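Bench notebook — organiser panel, second version
February, started after lunch

Cristian Marulanda wants the Ollar panel finished before he gets back from leave, so naturally I spent the first hour of the afternoon looking for the good calipers. They were in the drawer marked CALIPERS. I had ruled that one out early.

Where we got to: the grey panel is off the printer and sitting there with all its holders on. Version one had the holders as separate pieces, glued, and came apart one piece at a time over a fortnight like a bad marriage. The current one is a single colour throughout. Cristian asked for two colours. Cristian is on leave.

Panel notes

The diagonal lines from the top layer still show. I could sand them out, and I've thought about it long enough that it counts as exercise. Leaving them. The matte finish hides most sins and the rest will be under parts.

The two upper square holders now have their openings towards each other. On version one they both opened the same way and you had to reach over one to get into the other, with sleeve damage. The gap between them stays bare. Everyone who walks past suggests something to put in it, and the answer is fingers.

Lips on the left one came out well. There's a wisp of pale fibre sitting inside near the corner, origin unknown, and I'm not starting a page on it.
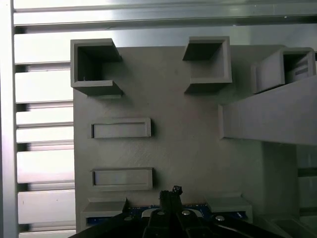 Trays

Two shallow ones on the left, nearly the same size, one below the other. Rims are 2 mm on the drawing. The Hustari washers are meant for the upper tray and the Sesex clips for the lower, though I expect they'll be mixed by the end of the month regardless of what I write on the masking tape.

Tried the drawing with deeper trays, 6 mm, and went back. You can't pick a washer out of a deep tray without tipping the whole panel, and then you're picking washers off the floor, where the tray is very deep indeed.

Low brackets

Near the bottom edge. They were drawn for the Chareonsuk driver set, but I measured the handles from the catalogue, so we'll see. Check against the real thing before anyone prints another. Last run was 20 hours and I don't want to explain a second one to the power bill.

Still to do

Label the trays. Tape for now, proper labels once people stop changing their minds about the washers.

Rename the file. It is currently panel_final_59, and there are fewer finals than that in most sports.

Put the calipers back in the drawer marked CALIPERS.

Ask Cristian which second colour he had in mind, in a tone that suggests it's still possible.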